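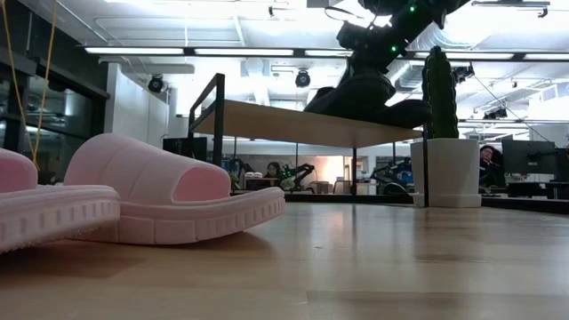
2 min read · thread of 11 posts

1/ OK, movie prop people, gather in, I have spent my whole Wednesday evening on this and I need to share it. The hero lantern from Grevonen is going up for auction in June. The real one, the one from the tunnel!

2/ If you haven't seen Grevonen: small fantasy film, tiny budget, directed by Savita Malhotra, and the last half hour is lit almost entirely by one lantern. I have watched that half hour more times than I'd admit to my mother.

3/ There were 5 lanterns made for the shoot. Three were rubber for the stunt work, one was a light resin copy for the long walking shots, and one was the brass hero with working shutters. Prop maker on all of them was Munther Twal.

4/ The hero went missing from storage after the wrap party and everyone assumed it had been thrown out with the cave walls. Then a guy named Chak-lun Au bought a box of lamp parts at a house clearance for $99 and posted photos asking what the odd one was.

5/ I remember that post! I scrolled right past it, thought it was a garden lamp. Man-lok Kwok did not scroll past it. He runs the Grevonen fan archive and he spotted the dent on the lower ring, the one you can see when the door slams at the end of the tunnel chase.

6/ He matched it against 615 screen grabs. The dent, a scratch by the hinge, and one shutter that sits a hair lower than the others – all there, all in the right place.

7/ Twal looked it over too and found his own pencil marks inside the base. He says he always numbers his shutters so they go back in the same order, and these were still in order. I love this so much.

8/ The auction house is Darko and the estimate is about $1096, an oddly exact number that comes from converting the original currency. I think it goes for a lot more. The resin copy did very well a while back and it doesn't even open.

9/ Au has said he'll split the money with the production company, Fokimine, which still legally owned it. They worked that out between them over a couple of phone calls, no lawyers, and Fokimine is letting the lantern go on show at the Chiang cinema before the sale. You can go look at it for free, in the lobby, from noon until the last showing.

10/ Manouchehr Dehghan, who played the lamplighter, is coming to introduce a screening while it's there. He carried that thing for most of the shoot and told the archive it was so heavy he learned to switch hands between takes. Watch the bridge scene again – left hand, right hand, left hand. I never noticed!

11/ I can't afford to bid but I am absolutely going to the lobby. If anyone has the old making-of booklet with the shutter drawings in it, please message me, my copy is missing the middle pages and I'd love scans before the screening.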